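How do you keep striped trim flat when folding shirts?
Posted 2023-08-08 in Laundry and Closets

Gus Pruitt
Hi all! I've gotten way too into folding this summer and I need some help from people who are further along. I have a stack of tops with contrast trim, the kind where the body is one color and there's a white band with thin stripes sewn along the edge. Plain tees I can fold in my sleep now. The trimmed ones fight me every single time. The band is stiffer than the body, so it either rolls under or sticks out the side of the fold, and then the whole pile leans.

I fold on a padded table in the spare room and put everything upright in a Hurnitz drawer, 24 inches wide. I've tried folding trim side in, and trim side out. Ironing first helps for a day or so. Is there a trick, or do I hang these and give up the drawer dream?

hollyhock_53
Hang them.

Griltport Granny
Oh, don't hang them, you're so close! Trimmed edges are my favorite thing to fold because they look so sharp once you get them going the right way. Start with the shirt face down and smooth the band first, before you touch anything else. Run your palm along it from one end to the other and let the body bunch up however it wants — you can fix the body later. Then make your first fold just inside the seam where the band meets the main color, so the stiff part lies flat on top of the soft part. If you fold right through the middle of the band it will spring back on you forever.

The other thing is your surface. A slick counter lets the shirt slide while you're working on the band, and a fluffy bedspread grabs it. I love a flat woven cloth pulled snug over the table. Mine came from the remnant bin at Okafor in April and I use it every day!

Runent Road
Agree with Granny about the surface, and I'd add that you should watch the corner. On a red and white piece it's easy to see what's going on, with the stripes showing you right where the band bends over.

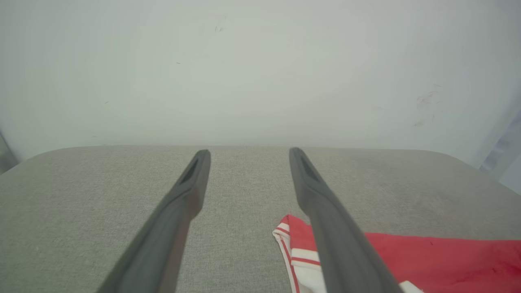 Griltport Granny wrote back that a bent corner like that is fine in the middle of folding, as long as you smooth it out by hand before the next fold goes on top, and that she pinches the seam at the corner and gives it a tiny tug to square it up.

Runent Road
Yes, the tug! I do that too, but gently, or the trim gets wavy. One more for Gus: fold the trimmed ones a bit narrower than your plain tees and stand them at the end of the drawer, band side against the wood. Mine stay put even when the kids dig through.

Gus Pruitt
Just did three of them starting with the band and WOW. The fold inside the seam is the part I was missing. The pile still leans a little, but I think that's the drawer. Going to redo the whole lot tonight — thank you!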